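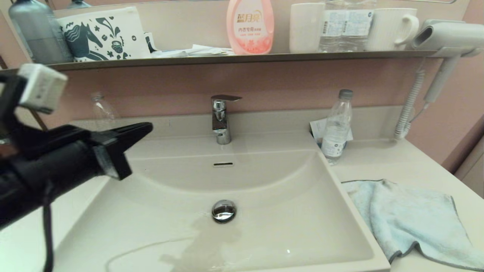
To: the list of the Husetine supper circle
Subject: Re: St. Martin's goose evening, the menu and the order of things

Hello to everybody,

Thank you for the long message with the plan. I read it two times, the second time with a pencil. I answer below the parts where I have something to say, and the rest I find very good as it is.

> For those who are new: we keep the goose evening the way it
> was kept in Altudberg, with the soup first, then the lantern
> walk, then the goose. Last year we were 15 at the long table
> and it was comfortable. I propose that we start on Sunday at
> 5 in the afternoon, so that the children can walk and still
> be in bed at a normal hour.

Sunday is good for us. I would only ask if the walk can come before the soup. In my family we always walked first, when the light was just going, and the soup was waiting when we came in with cold hands. I know that in Altudberg it was the other way. But there the church was next to the house, and here we must go up the hill to the old mill and back, and with a full stomach this is not so pleasant. If the others prefer the old order, I will not insist.

> The lanterns from last year are in two boxes. Most are still
> usable. The song sheets have gone soft from the rain and I
> would like somebody to type them again, with all verses. The
> second song has a verse which we never sing and I don't know
> why we don't.

I can type the song sheets. About the verse we never sing: my grandmother told me it was left out because it mentions the toll keeper at Sastero, and there were people from his family in the choir. I can't prove this. The verse is harmless and I would put it back. The melody is the same, so there is nothing to learn, but please note that in line three the word is "cloak" and not "coat." With "coat" the line is one syllable too short and everybody slows down at a different place. I have the older songbook, it is on page 104, and I will copy the spelling from there.

> As to the goose, I think one large bird and one smaller. Red
> cabbage, dumplings, the chestnuts as always. Would somebody
> bring the horseshoe rolls? The bakery doesn't make them any
> more.

I will bring the rolls. We bake them from a yeast dough with a little lemon peel and poppy seed inside, and they are best on the same day. I can make them in the morning and warm them in your oven for a few minutes, if there is any moment when the goose is not in it. If there isn't, they are also fine at room temperature.

For the dumplings I have a request. Last year they were made from the flour mixture in the packet, and they were good, I ate four. But the bread dumplings are the ones which belong to this evening, at least as we did it. They are not difficult: old white rolls cut small, warm milk, eggs, parsley, onion cooked slowly in butter, salt and some nutmeg. The mixture must rest for half an hour before you form them, and the water must not boil strongly or they fall apart. I am happy to come earlier and form them in your kitchen. It is quicker with two people.

I would also like to ask about the wine. In our region it was the first evening when the new wine was tasted, and the oldest person at the table said a few words and poured for the youngest adult. My cousin can bring some bottles from the Hrnčiar cellar, where he helps with the harvest. It is a simple white wine, rather sour, and good with fat meat. For the children there can be apple juice, warmed with a clove in it.

> Costs: last time we spent 258 all together and I would like
> to stay near this. Please tell me by the end of the week if
> you come, with how many, and if anybody doesn't eat meat.

We come with 7 this time, I hope this is not too many. My sister's family is visiting and the children have never seen a lantern walk. One of them doesn't eat meat. She will be content with dumplings, cabbage and the mushroom sauce, and I will bring the sauce in a jar. I understand that with so many people the cost becomes higher, so please count us by the head and not by the household. It would be more fair to the couples who come alone.

One more thing, which is not in your plan. When I was small, there was always a plate with one roll and a candle at the window for the person who might come late from the road. My father took it very seriously and we were not allowed to eat this roll until the next morning, when of course it was hard. I don't know if this was done also in Altudberg or only in the villages on our side. Did anybody else on the list have it at home? I would like to do it again - a small plate is enough, and I can bring the candle.

For the walk, please wear shoes that can get dirty. The path after the bridge is still not repaired and there is a deep place on the left side, where two lanterns were lost last year.

With warm greetings, and until Sunday

> P.S. Does anybody still have the big copper pot? I lent it
> after the summer picnic and I can't remember to whom.

The pot is not with us, I looked also in the cellar. I have a large enamel one, white with a blue edge, which holds enough soup for everybody if we fill it to the top. I can bring it together with the rolls.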